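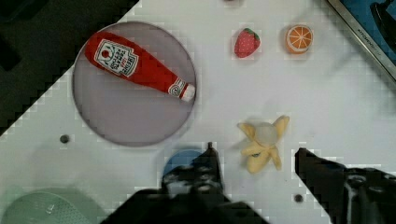 O que é, afinal, um molho emulsionado?
Uma mistura de dois líquidos que por natureza não se juntam, quase sempre gordura e água, mantidos juntos por um terceiro ingrediente, o emulsionante.

Capítulo 2. Molhos: ligar, engrossar, conservar

Antes de entrar nas receitas, um pouco de vocabulário. Ligar: dar corpo. Reduzir: perder água ao lume. Emulsionar: ver acima. Três verbos que os alunos trocam muito nos testes, convém fixar já.

O molho nasce quase sempre de um líquido pobre. Caldo, leite, sumo de tomate. Em Gamville, na escola onde este manual foi experimentado, Rakiya Odukoya começava a aula de terça-feira com água e farinha, mais nada. Grumos, claro. Depois repetia com manteiga: a gordura envolve os grãos de amido e estes já não colam uns aos outros. Roux, portanto. Partes iguais em peso, lume brando.
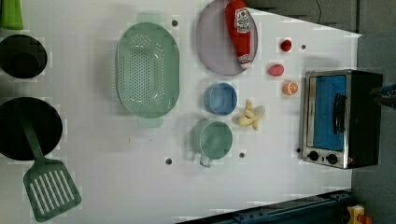 Fig. 2.1 Escorredor, tacho, frigideira e espátula com ranhuras (brinquedos).

Amido: incha a partir dos 60 graus, mais coisa menos coisa, consoante a planta. Milho, trigo e batata não se comportam da mesma maneira. O de batata engrossa depressa e aguenta mal a fervura longa. O de trigo fica opaco e sabe a cru se não cozer o suficente. Ver quadro no fim do capítulo.

Quantidades. Para 400 ml de leite, um béchamel médio leva 30 g de farinha e 30 g de manteiga. Para rechear croquetes, o dobro.
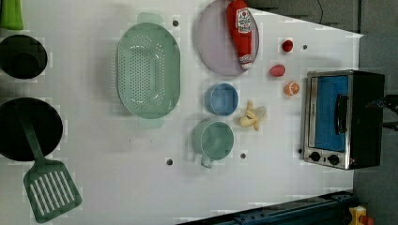 Passemos ao tomate, caso à parte. Aqui quem engrossa é sobretudo a pectina do próprio fruto, e a redução. Torben Ehlers, no caderno de exercícios, propõe cozer a mesma polpa em dois tachos, um tapado e outro não, e pesar no fim. Vale a pena fazer. Acidez: ajuda a conservar, mas não dispensa o frio depois de aberto o frasco.

Açúcar no molho de tomate? Discussão antiga. Uma pitada arredonda o sabor, não tira a acidez.

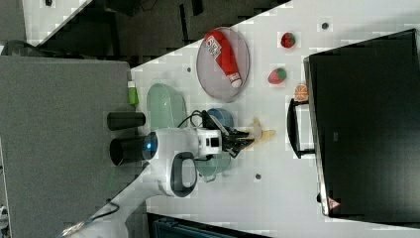
Quanto às emulsões frias, a maionese é o modelo. Gema, vinagre, óleo em fio. Se talhar, gema nova noutra taça e juntar a mistura talhada aos poucos, batendo sempre. Temperatura dos ingredientes igual, de preferencia ambiente. As emulsões quentes (holandês, béarnaise) ficam para a secção 2.3, depois do exercício sobre o roux.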